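How Does a Robot Learn to Set Out Dinner?

A robot doesn't know what a pan is. Someone has to show it, many times over.

At the Jandano lab in Erkville, Getsemaní Becerra does the showing. She picks up the corn and puts it in the pan. Then she puts it back and starts again. Cameras record every try, and each try is called an example. 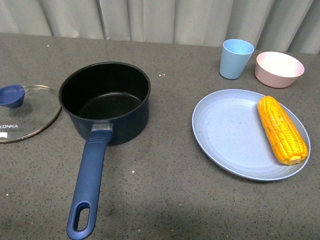
Between tries she moves a few things. The plate might go closer or the pan might turn a little. If everything stayed in the same spot, the robot would learn the spot and miss the corn when it moved.

A computer program named Flarnodero studies the examples and looks for what they share. By October it had 1,027 of them. Becerra threw out 17 because her sleeve covered the camera.

Try it at home: move a spoon into a cup 5 times. Did your hand take the same path each time?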